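Frequently Asked Questions
Mending nights at Erside, answered by the person who runs them
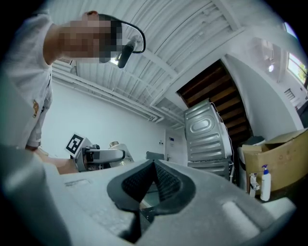 I get the same handful of emails every week, which I love, but I type slowly, so I finally sat down and wrote my answers out. If yours isn't covered, write to me and I'll add it.

Last updated 17/02/2023

Do I need to know how to sew?
Nope! Half the people who come have never threaded a needle. I'll show you a running stitch and a whipstitch on your first night, and those two will get you through most holes, hems and popped seams. The fancy stuff can wait.

What should I bring?
Whatever needs fixing, washed please (I mean it about the washing). I've got needles, pins, scissors and over 900 spools of thread, a lot of them in shades of beige that I will never use up. If you're matching an odd color, bring your own thread. Same goes for buttons: my button tin is big but it's mostly shirt buttons.

Can I bring more than one thing?
Sure, but pick the one you care about most and start there. People show up with a whole bag and go home with a whole bag. A decent darn on a sock heel takes me an hour, and I've been doing it for years.

What does it cost?
$16 a night, supplies included. Kids under 12 are free if they come with a grown-up. You can pay at the door, cash or card.

Do you have sewing machines?
Two, and we take turns. Denim goes on the older one because it punches through anything. If you have your own machine and it's acting up, bring it along and we'll take a look, though I'm not a repair shop and there are some things I won't open up.

Will you just do it for me?
I get this one a lot, ha. No, sorry! I'll pin it, I'll start it, I'll sit next to you while you grumble at it, but the stitches are yours. If you need something done by Saturday for a wedding, try Stesard on the corner. They do nice hems.

What can't you fix?
Leather, mostly. Also waterproof jackets where the coating is peeling, and anything with a broken zipper longer than my arm. Moth holes in fine knits are a maybe. Send me a picture first and I'll tell you if it's worth the trip.

How do I find the room?
We're upstairs in the Udel Building. The street door sticks, so give it a shove. Parking behind the building is free after six, and if the lot is full there's usually space by the park.

How many people come?
We cap it at 16. Sign up on the sheet by the stairs or send me an email, and please tell me if you can't make it, there's nearly always a waiting list in the winter.

Do you close for the summer?
Only in August. The upstairs gets hot and my fingers stick to everything.

Can I donate fabric?
Yes to cotton, linen, wool and old jeans. No to curtains, please, I have so many curtains. Anything bigger than a dinner napkin is useful for patches.

Do I need to stay the whole evening?
Not at all. Come late, leave early, eat a cookie and go home. Just put the good scissors back on the hook before you do.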